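Tabletop arm tips - house rules for the shared bench

Jeptoo asked me to put the rules in one place so here they are, typed fast before my shift. Mostly for people new to the Kirnell bench but old hands could stand to reread the cable part.

Before you power up

Walk all the way around. Bags, chairs, coats, your coffee. Anything the arm could reach gets moved first.

Find the e-stop. Put your hand on it. Then press it once with the arm idle and check the arm really drops out. Every session, even if somebody just did it.

Hair tied, lanyard off, sleeves up. Badge in your pocket.

Say "live" out loud. Wait for an answer if anyone else is in the room.

Speed

Slow mode for anything new. New object, new grip, new script, new person driving. Two clean runs in slow before you turn it up at all.

If you changed one line of the script it's a new script. Yes, even a comment. People say they only changed a comment.

Hands

No reaching in while it's moving. No reaching in while it's "about to finish" either. Pause, wait for the joints to stop, then reach.

One driver. Whoever has the pendant is the driver and nobody else touches the software. Swap drivers by handing over the pendant and saying so.

Dropped something under the table? Leave it till the run ends. Lăcrămioara went after a screw in August and got a bump on the head from the elbow joint, she's fine, but that's how the rule got here.

Cables

Slack at every joint, but not enough to loop over the table edge. Move each joint to its limit by hand (slow!) and watch what the cable does.

Velcro ties only. Zip ties bite into the jacket and then you're cutting them off with a knife right next to a $78 cable.

Floor cables go behind the equipment, away from where you stand. Tape down anything that has to cross.

Objects on the table

Tops on tight. Jars, bottles, anything with powder or liquid in it. Give the lid a twist yourself, don't trust the last person. Spice powder in a gripper finger is an evening gone.

No glass until you've done the same move with plastic.

Heavy things low and near the middle. Light things can go farther out.

Thin plastic bags are harder than they look. Fingers catch the film and drag whatever's inside along with it. Keep the bag well clear of whatever you're picking next, and open the grip fully before backing off. Clear bags are worst, depth sensor doesn't always get them, so check the preview before you let it plan a path.

Soft toys are good practice. They squash and they don't roll.

Upright bottles - grip around the middle, over the label is fine. Lower until it's just above the surface, stop, then go down the last bit at crawl speed. Most tipped bottles come from rushing that last bit.
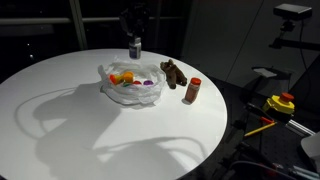 Working after dark

Turn the lights on properly. One hard light throws a big arm shadow over the table and the camera can read the edge of it as an object. Two softer lights from diffrent sides is better.

Blinds down if the window is giving you reflections.

Don't work alone past 9 pm. Text the Dututar group when you start and again when you're done.

Shutting down

Park the arm, gripper open, nothing in it. Then power off. Never leave it holding something overnight.

Wipe the table. Dry cloth first, then damp.

Write the run in the log, including the bad ones. Especially the bad ones. Object, speed, what happend, your initials.

Press the e-stop in and leave it in.

Spare finger pads are in the Castillo drawer, second one down. Take the last pair, tell Jeptoo by Monday so she can order.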